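Gripper check after the dropped phone case fault: my list, with comments

Print this page | E-mail this page
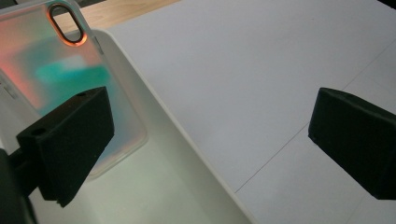

Clear phone case in the white tray, a black finger either side.

Apr 6, 2022. I went through the whole gripper list on the Jatwood bench after the fault on cycle 61, when a case slipped out at full height and the arm carried on as if it still had hold of it. It went to the drop point, opened, closed, came back and logged a good pick. Shufen Ding was standing nearer than I'd have liked, so I've treated it as a safety matter as well as a nuisance.

1. Power off and locked before hands go in - OK. I've moved the key hook to the bench end.

2. Finger faces clean - FAIL, now fixed. Greasy film on both of them! I wiped them down and ran it again, and it held a lot better (clear cases are slippery little things at the best of times).

3. Finger screws tight - FAIL, now fixed. One took nearly half a turn. I've marked them all with paint pen so we can see if they creep.

4. Fingers close evenly - OK by eye. I'd still like Hanyu Lu to put the gauge on it.

5. Lost-grip alarm - FAIL, still open. This is the one that bothers me. The alarm was set so low that closing on nothing at all counted as a grip. I've put it up to 60 for now and it caught 9 drops out of 9 when I pulled the case out on purpose, using a stick and staying behind the line.

6. Tray sits flat and doesn't slide - OK. Gave it a good shove.

7. Bench top - OK, but wipe along the joint, dust gathers there.

8. Emergency stop - OK, tested from both sides.

9. Speed with people near - FAIL, now fixed. Somebody had left it at 96 per cent after the Olgate visit. Please put it back when you've finished showing off, and yes, I do include myself in that.

Not to be run unattended until number 5 is signed off. I'll do another long run once the new setting has been looked at by someone who isn't me.

Comments

Hanyu Lu: Gauge done, fingers are even. Can we have the alarm value written on the cabinet door too? I had to go hunting for it.

Gu: We had the same false good pick on the Hinalum cell in April. Ours was the alarm setting as well, and it had gone back to default after an update. Worth checking yours after the next one.

Shufen Ding: I've taped the floor line further out. Mind it when you bring the trolley through.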